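Washing soft toys and play food: 30 or 60?
Home and Laundry > Washing and drying

yamuna_p
9 June 2019
Hello everyone, I hope you don't mind a rather long first post! My sister has passed on a great big bag of soft toys and play food from her two, and my little boy is already trying to chew his way through it. Most of the labels were snipped off years ago. I'd love to get the lot properly clean before August, when we have my niece staying as well. Do I dare go up to 60, or is 30 plenty? The burger is his favourite so it has to survive.

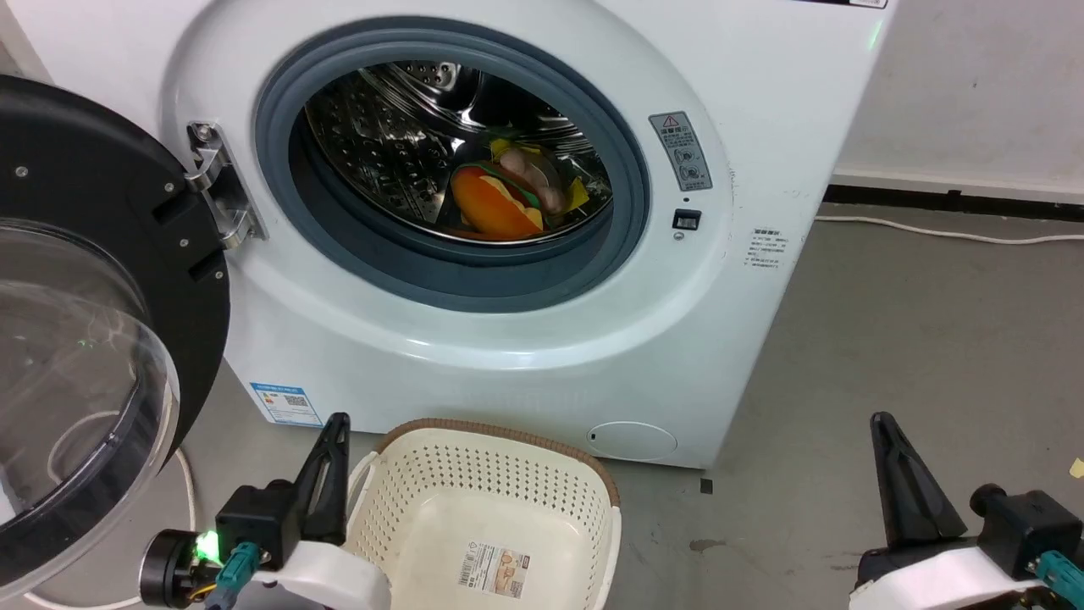
Reply 1
Vanderleia_A
Welcome, Yamuna, and what a lovely hand-me-down! I'd stay at 30 with a gentle spin and pop everything in an old pillowcase with a knot in the top. I've done my girls' bears that way for years and only ever lost one ear (it was hanging on by a thread already, poor thing). Go easy on the powder too, as stuffing holds on to it for ages.

Reply 2
LechK
I'm afraid I disagree with Vanderleia, much as I enjoy her posts. If a child is chewing them and they've been sitting in a bag for years, 30 is a warm bath and little more. I did a whole family of rabbits at 60 and they came out beautifully. Check the seams first, mind.

Reply 3
Vanderleia_A
Rabbits with labels, Lech, or rabbits without? Glue and felt can go very wrong at 60, and I still have a sad orange fox here to prove it!

Reply 4
LechK
With labels, I admit. Fair point about the fox.

Reply 5
janaina.q
Could I put in a word for the washing-up bowl? Anything with stitched-on bits I do by hand in lukewarm water, then roll it in a towel and leave it on the airer, turning it now and then. It takes an age but it's rather soothing with the radio on. And whichever way you go, wipe round the rubber seal before you start, because fluff and old soap love to sit in the folds.

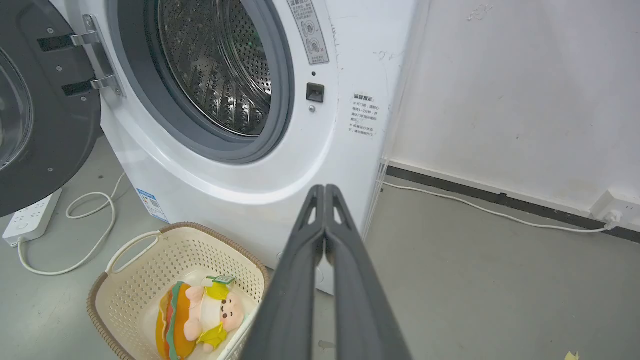 Door open, with the grey seal running round the drum.

Reply 6
yamuna_p
Thank you all so much, you're very kind. I think it'll be 30 in a pillowcase for most of it, and Janaína's bowl for the fiddly ones. Lech, I may try one plain old rabbit at 60 and let you know!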